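Chapter 4
Surfaces, Finishes, and the Light in a Room

After reading this chapter you should be able to:
describe how a surface reflects light
explain why the same paint looks different on two walls
choose a finish for a room from its use and its light
read a sample board

Key terms: reflectance, sheen, undertone, matte, sample board, sight line

When Aušra Ozoliņš took over the reading room at the Flodstead public library, the first complaint she received was that the walls were dirty. They had been painted in January. She washed a section with soap and water and found no change. The paint was a pale gray with a violet undertone, and the room had windows on the north side only. In that light the gray went dull, and by late afternoon people read it as grime. The room was repainted in a warm off-white of nearly the same lightness, and the complaints stopped.

Most problems with interior color are of this kind. The color on the card is a good color. It was chosen under store lighting, on a piece of paper the size of a playing card, and then spread over a wall that gets its light from one direction for part of the day.

4.1 What a wall does with light

A painted wall sends some of the light that reaches it back into the room and absorbs the rest. The share it sends back is its reflectance. White ceilings have a high reflectance, and a dark green door has a low one. Pale walls therefore make a room brighter without any change to the lamps, and a designer who darkens the walls usually has to add light somewhere else.

Reflected light also carries color. A red rug near a white wall will tint the lower part of that wall pink. In a small room with pale walls on three sides, each wall tints the others, and the color becomes stronger than it was on the sample. This is why painters often suggest going one step lighter than the card you like.

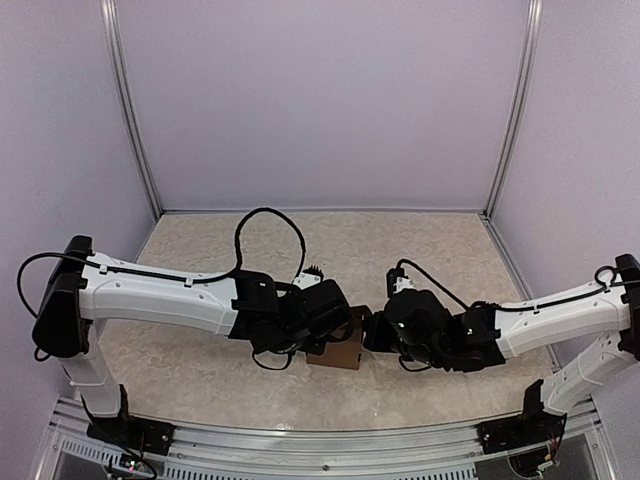
Sheen is a separate matter from color. A matte finish scatters light in all directions and hides small dents and patches. A gloss finish sends more of the light off at a single angle, so it shows every flaw but wipes clean easily. Between the two are eggshell and satin, which are used in most halls and kitchens.

Patterned surfaces follow the same rules with one addition. Stone, and materials made to look like stone, contain several tones at once, and from across a room the eye blends them. A counter with cream and brown in it may read as plain tan at a distance. Step back before you match a wall to it. If you match the wall to the darkest fleck, the two will seem unrelated from the doorway.

4.2 The sample board

A sample board brings together the finishes for one room at close to their true proportions. The wall color takes up most of the board, the floor comes next, and trim and fabric are given small pieces. Beginners tend to cut every piece the same size, which makes the accent colors look far more important than they will be.

Stand the board upright if it represents walls and lay it flat if it represents floors. Look at it in the room itself, in the morning and again after dark with the lamps on. Write down what you see each time. The notes from the Flodstead repainting run to two pages, and most of the entries concern a single shade that looked right at noon and green in the evening.

Exercise 4.1
Paint two sheets of heavy paper from the same can. Hang one beside a window and the other on the wall facing it. Record how each sheet looks at three times of day, and keep your notes for use in Section 4.3.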